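3.2 Folding surfaces and the handling of knit garments

The second part of the study dealt with the surface on which garments are folded. Most guidance on household laundry treats the surface as given and turns at once to the order of the folds. Our visits to homes in Melport and Dustbridge suggested that this leaves out a good deal. Of the 46 households that took part, few had a table kept for laundry, and the remainder folded on beds, sofas, kitchen counters or low tables cleared for the purpose. The height, firmness and covering of these surfaces varied widely, and participants often named the surface when asked why a garment had come out uneven.

Three coverings were compared: a bare tabletop, a terry towel and a plain woven sheet. Each was used for folding sessions of 30 minutes, with garments taken from a mixed basket assembled according to the Grernetti sorting list. The list separates items by fabric first and by size second, and it was adopted here without change except that hosiery was left out. Knit shirts made up the largest single group. They were of interest because jersey fabric stretches under light tension and does not hold a crease well until it has been pressed flat by hand. 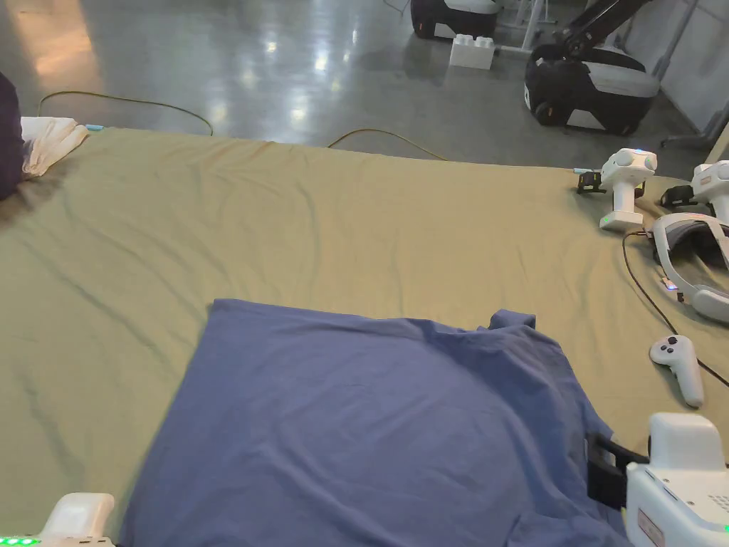 Figure 2. A blue cotton T-shirt on an olive-green sheet, Lashari series.

Knit shirts gave the most trouble at the shoulder and sleeve. The body of the shirt is a simple shape and can be smoothed with a few strokes of the palm, but the sleeve is joined at an angle and tends to gather at the seam when the garment is laid down. In Figure 2 the shirt lies in a roughly rectangular shape with a straight top edge, while the fabric at the upper right is bunched and a fold stands slightly above the rest. Raters were asked to mark a fault of this kind separately from faults in outline, as the two call for different corrections. A fault in outline can be put right by drawing out an edge. Gathered fabric at a seam has to be opened from the inside or lifted and laid again, and participants who tried to press it flat from above often fixed the crease in place.

The woven sheet performed better than the bare tabletop for knit shirts, though the difference was smaller for towels and pillowcases. On the bare surface the lower layer of the shirt slid when the upper layer was drawn across it, so that the two side seams no longer met. The sheet gave enough grip to hold the lower layer still. The terry towel gave too much, and participants reported that sleeves caught on the loops -- a complaint that was strongest among those folding children's clothing.

The condition of the sheet itself also mattered. Sheets were spread by hand at the start of each session and were not ironed or clipped, in keeping with what we had seen in the homes. Soft wrinkles in the covering had no clear effect on the finished fold. Deep creases did, above all where they ran under the hem, and 12 sessions were repeated for this reason. Raters in the Dustbridge group also observed that a dark or strongly colored sheet made the outline of a pale garment easier to judge, but the color of the covering was not controlled and no finding is claimed on this point.

Height was the remaining factor. Low tables were accepted by most participants for short sessions -- several preferred them for large items, which could be spread while kneeling -- but complaints of back strain rose toward the end of the session. The question of posture is taken up again in Section 4, together with the results for seated folding.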